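7 Jul 2025 — bench notes, plug insertion cell

Okay, spent most of today on the house rules for the two-arm cell, which I've been promising Rafia since forever. What we had was one page taped up at the Drarnance bench and a lot of stuff in people's heads, and the two don't agree!

Where I've got to so far:

Teach speed stays on for any new plug or any new board, even if it's "the same connector, just moved over." Full speed only after 6 clean insertions in a row, and a bad one sets you back to zero. Mudassar wanted 3. I said no, we argued, 6 it is.

Only one arm has a job near the board at a time. The other one parks high with its fingers clear and holds still until the first has let go and backed out. I know it costs cycle time — I'd still take that over two grippers meeting above the capacitors.

Boards go in unpowered, always, and whoever loads the fixture is the one who checks it. Not the person at the screen.

Cables on the wrist camera get looked at before every shift and after any crash stop (tug gently, look for rubbing, swing the last joint through its range and watch the slack). I want this one in bold on the final sheet.

Force limit lives in the recipe, with the initials of whoever changed it last. Recipe 1816 has no initials at all, so it's locked till somebody owns up.

Left the Ghumman board in the fixture and went back to lining up the black plug with its housing, slow as you like.
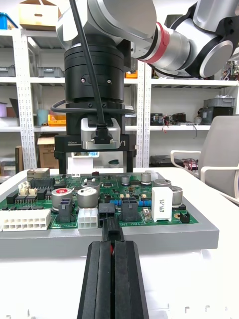
Nusrat thinks the parking rule is too loose as written, and that "high" should be a saved position with a name so people can't eyeball it. Fair point, and I'm changing it. She'd also like the same position used on the Hakel cell, so I need to ask Fahad if his arm can even reach it without hitting the rail.

Still to do: wording for who may clear a crash stop, and a reprint for the bench.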